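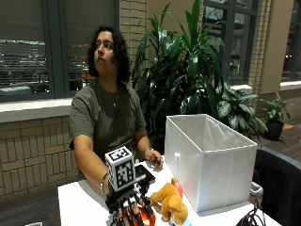
Nallamari packs gift boxes and returns for shops too small to have a warehouse and too busy to use the kitchen table. We started with a lease, a tape gun and an unreasonable faith in cardboard. These days a good part of the packing is done by machines, and the machines learned it from us. The teaching happens at a white table by the windows, often after dark, with the blinds partly down and the dracaena looking over everyone's shoulder. You put the sensor glove on your right hand, the one with the marker cube standing up on top like a very small hat, and you handle things. A plush dog, say. The open fabric box beside it is the sort of thing our customers' customers keep toys in, and the sort of thing a robot finds baffling, having been raised on nice stiff cartons.

Who we are

Asmaa Lamrani founded the company and still signs the lease. Amr Benjelloun runs the floor. Radwa Belhaj looks after the glove sessions and the two packing cells, which are named Ashour and Pristum after streets one of us used to live on. Valeriano Montes was our fastest packer for years and would like that kept on the website. It is now on the website.

There are 18 of us. There were 18 of us before the cells came in, too. We mention it early because it's the first thing people ask at interviews, usually while pretending to ask about parking.

What the machines do

Ashour takes the repeat orders: same box, same three items, same ribbon, all afternoon. Pristum does returns, which means picking up whatever a stranger has decided to send back and putting it somewhere sensible. Ashour is good at its job. Pristum is getting better at its job, and has been getting better at it since May. Soft toys are its weak spot. It will hold a mug with great tenderness and then pick up a rabbit by one ear.

On a good day the two of them get through 1170 items. On a bad day Radwa eats lunch standing up.

What changed for the rest of us

Less lifting, mostly. The shoulder complaints that used to fill a page of the shift book have thinned out to a line here and there. The overnight shift is gone and was not given a farewell party. In its place we have more checking, more fixing, and a fair amount of standing beside a machine with your arms folded, a skill that some of us had already.

Some of the change has been less cheerful. Packing by hand had a rhythm to it, and people talked across the benches. Watching a cell is lonelier work, so Amr rotates everyone off it after two hours. Valeriano asked to stay on hand packing full time, and he does the fragile orders and anything with tissue paper.

Glove sessions are paid at a higher rate than floor work. That wasn't our first idea. Abdelghani Kabbaj pointed out in a staff meeting that if his hands were going to be teaching the thing, his hands would like a raise. It took us 11 days to agree with him, ten of which were spent looking for a reason not to. Sessions are also optional, and you can ask for your recordings to be deleted without saying why.

Visiting and working here

We're in the Kallumholm building, second floor, brick outside and brick inside. Ring twice. New customers can start with 100 orders and no contract. If you're applying for a job, tell us what you've packed, fixed or carried for a living, and whether you can tie a ribbon. Ashour's bows are fine. Valeriano's are better, and he would like that on the website as well.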